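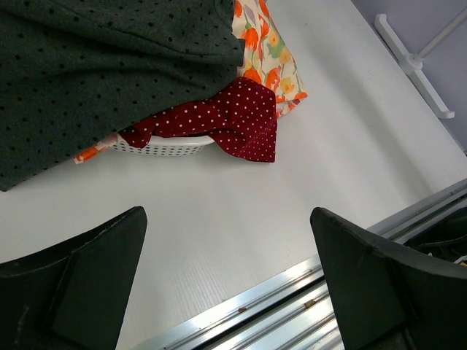
*Dotty green, orange tulips and the wine-red spot, on the white table with one of the lattice baskets.*

# The Remnant Table, Autumn Sort-Out

Hello, and welcome to the gallery for this season's fabric sort. If you have been to the sewing room at Plulluseck before, you will know that the remnants have a habit of multiplying when our backs are turned, and that by the time the clocks go back the cupboard door will only shut if two people lean on it. So we had everything out, as we do each year, and shook it and folded it (and admired it, and held it up against ourselves, and put it down again rather wistfully), and put it into baskets by colour and weight ready for the winter classes.

I started this page meaning to put up a single line saying the baskets were ready. It has grown a bit, as my pages tend to, so do put the kettle on.

## A few words on the three at the top

**The green.** I am very fond of this one. It's a deep, foresty sort of green with small black dots in loose rows, and it has that soft look which makes me think of winter pinafores and hot-water bottle covers. It's the biggest of the three in the picture by a long way, and I would love to see it go to somebody who will use it in one generous piece and not chop it into coasters. If you do want it for something small, please cut from an end and leave the middle whole — the next person will thank you.

**The tulips.** Bright orange tulips on a pale ground, with smaller yellowy-orange blossoms in between and just a touch of lavender if you look for it. Prints like this always go quickly. I think it would be lovely as a lining, where you get a little flash of spring every time you open the bag, and it sits beautifully next to the green, which I hadn't expected until I saw them side by side. You'll want to press it before you cut, as it has picked up a good few wrinkles.

**The red spot.** Burgundy with tiny white dots, and very cheerful even when it's in a heap! We get asked for spots more than anything else, particularly once people begin thinking about stockings and bunting, and this is a proper wintry red that won't look silly on the first of January when everything else has gone back in the loft. I'd pair it with plain cream myself, though one of our regulars swears by spots on spots, and her cushions are much better than mine.

## How the baskets work

They are the same shallow white baskets as last year, with the little openings in the sides. Each one has a card tucked in the front:

- **Small** is anything under 40 cm on its longest side, good for patchwork and pincushions.
- **Middling** is enough for a bag, a cushion front or a child's apron.
- **Generous** is everything else, and please unfold these on the table so that they don't end up on the floor.

You may take up to 3 pieces per visit, and a coin or two in the tin is very welcome. Every piece we logged this time has gone into the remnant book, which now runs to 406 entries and is on its second set of covers. When you take something, just cross out its line and, if you can bear to, write what you are going to make. I do enjoy reading those. Last year's included a waistcoat for a teapot.

## Bits and bobs

The heavier cloth from Mollico is still in the tall cupboard and hasn't been sorted, so please leave that for now. Berisha have kindly sharpened the good shears again — fabric only, please, and there are paper scissors on the hook by the window. The Tendada quilt group have first pick of the Small basket until the end of the month, as they are 41 squares short and getting anxious.

If you have remnants of your own to pass on, we're happy to have cottons, wools, felts and anything with a nice print. Do give them a wash first, and pin a note to anything that shrinks.

Page last tidied 2024-11-04.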